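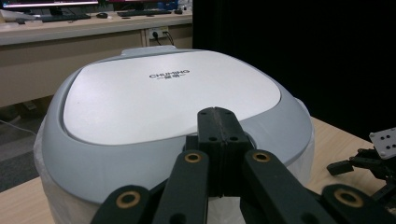
第七章 成套销售的采集夹爪：怎样读一份报价

本章讨论一类近年才成形的商品：手持夹爪采集套件。操作者握着它做家务或装配动作，记录下来的轨迹再拿去训练机械臂。供应商卖的往往是一整包东西，硬件、标定程序、云端存储、任务清单，有时还附带数据清洗服务。报价单上一行总价，底下十几项“已包含”。学完本章，读者应当能把这一行总价拆开，并判断其中哪些项目有依据，哪些只是措辞。

第六章谈过固定工位上的机械臂，验收相对简单：节拍、重复定位精度、故障间隔，合同里写得清，现场也测得出。采集套件没有这么好量。买方最终要的是一个会干活的策略模型，而套件离这个结果隔着好几道工序，每一道都可能出错，每一道的责任方也未必是同一家。供应商很清楚这一点，宣传材料因此偏爱谈“数据量”，很少谈数据用在别人的机械臂上是什么结果。

以Brovalier的家庭版套件为例。产品手册首页写着，一名操作者一天可采集“高达500条有效轨迹”。这个说法有三处需要追问。“有效”由谁判定？手册正文没有定义，附录里只说由软件自动筛选。“一天”是几个小时，是否计入更换物品和重新摆放的时间？最后，“高达”对应的是哪一种任务？把杯子从左边挪到右边，和打开一只电饭煲的盖子，难度相差很远，前者拿来撑数字很方便。

电饭煲一类的器具值得多说几句，本章后面的案例会反复用到。它体积大，外壳圆滑，夹爪张开后未必能跨住机身，能着力的地方常常只有把手、按钮和盖沿。夹爪靠近时，连杆还会遮住相机的一部分视野，恰好可能是最需要看清的那部分。演示视频里常见的方块、毛绒玩具和空纸杯都避开了这些麻烦。评审者若只看演示，得到的印象会偏乐观。笔者建议在询价阶段就自带物品，并且不提前告知供应商带的是什么。

Mollel的做法稍有不同。它不按套件收费，改按交付的轨迹条数计价，听上去把风险留给了自己。细读合同，退换条款只覆盖文件损坏和时间戳缺失，动作质量不在其内。一条夹了三次才夹住的轨迹，照样计费。本章引用的那份交付清单共2,438条，买方复核之后认为可直接用于训练的占80%，其余要么目标物出了视野，要么动作中途停顿过久。这个比例算不算好，取决于买方原先的预期，而合同里恰恰没有写预期。

还有一个容易漏掉的项目是双手任务。多数报价默认单只夹爪，第二只列为选配，同步标定另收服务费。按住机身的同时掀盖子，这种动作用一只夹爪很难示范得自然。采购人员若在立项时没有问清任务需要几只手，后面多半要补一张订单。Oláh的报价在这一点上较为老实，2只夹爪和标定写在同一行里，不过它的维护条款另有问题，见7.3节。

读者或许会觉得本章口气偏严。笔者并不反对这类产品，实验室自己也在用，硬件本身多数做得结实，上手也快。问题出在销售文件的写法上：可测量的指标与不可测量的承诺混在一段里，字号还一样大。

7.1节先给出套件的组成与常见计价方式；7.2节讨论轨迹质量的验收指标，包括遮挡、停顿和重复抓取；7.3节比较三份维护合同；7.4节以Dremier的试用项目为案例，附有完整的往来条款。没有读过第四章相机标定部分的读者，请先补上4.2节，否则7.2节的表格不易看懂。

7.1 套件里有什么

报价单上的“夹爪”一词，各家所指并不一致。有的只含连杆、手指和握把，相机及支架另计；有的把相机算在内，却不含存储卡和电池。比较价格之前，应先要求各家按同一张物料表重新填写。拒绝填写的供应商，可以暂不列入比较。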